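The Cell at Lisodham

I got the Lisodham job the way I get most of them, by being the only one who picked up the phone. The plant packs seed trays on the edge of Geltthorpe, and the robot cell in the back had been sulking since January. Drenard built it and Figueiredo bought Drenard, so by the time the work order reached me it had been through more inboxes than I like to think about. It said "gripper slow to close, please look."

Slow to close! I drove 46 miles on that.

Now, I know this cell. I commissioned it when I was younger and could still get up off a concrete floor without planning it first. It picks a tray, turns, drops it on the belt, and goes back for another, all day and most of the night. I used to bring my lunch in there and watch it work, and I'd tell my sister about it on the phone like it was a dog I was thinking of adopting. So I'll admit I took the complaint a little personally.

1. The air

I started with the air line, like anybody would. I locked out the cell, hung my tag, bled the pressure, and followed the hose back from the wrist a few inches at a time. At the second elbow I found a fitting somebody had wrapped in so much tape it looked like a wasp nest. I cut all that off and put in a new one from the van. Then I brought the air back up and listened. No hiss. I felt pretty good about myself for as long as it took to run the jaws, which closed exactly as slowly as before.

The night shift lead came by with two coffees and asked was it fixed. I said it was better. She looked at the jaws creeping together and gave me one of the coffees anyway.

2. The slides

So off came the covers. There are 26 screws on that gripper (I know because I once designed a smaller cover with nine, and Drenard said no) and every one of them had been done up by someone with a grudge. Inside, the grease had turned the color of peanut brittle. Potting soil does that. It floats around all winter, finds the slides, and moves in.

I cleaned the rails with a rag and a lot of muttering, put on fresh grease, and worked the jaws back and forth by hand until they stopped feeling like a kitchen drawer in a rental. Then I checked the screws on the finger pads, wiped the ridges out with a toothbrush, and put the covers back on. Seven of the screws were too chewed up to go back in, so they went in my pocket and new ones took their place. I still find old screws in the wash.

3. The spare hand

There's a hand-held version of the tool, with the same sort of jaws and pads but no arm behind it. We used it years ago to work out how wide to open for each tray, and I like having it with me because I can feel in my own wrist what the robot can't tell me. I took it over by the window with the blinds, where the light was better, and brought its pads in on either side of a metal bar to see how evenly they came together.
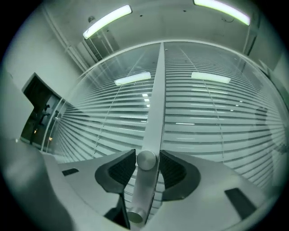 4. The first tray

I took my tag off, cleared the cell, and ran it at a crawl. The arm went down, the jaws came in with that quick little clap I remembered, and up came the tray. I turned the speed up. Clap, turn, drop. Clap, turn, drop. I stood at the fence with cold coffee and a grin I was glad to be alone with.

Then I wrote it up on the clipboard: replaced fitting, cleaned and greased slides, new screws. There was a line at the bottom for remarks, and I thought about it longer than a person should. I wrote "Good machine. Grease it more often," and signed it, and went to look for somewhere in Geltthorpe that was still serving eggs.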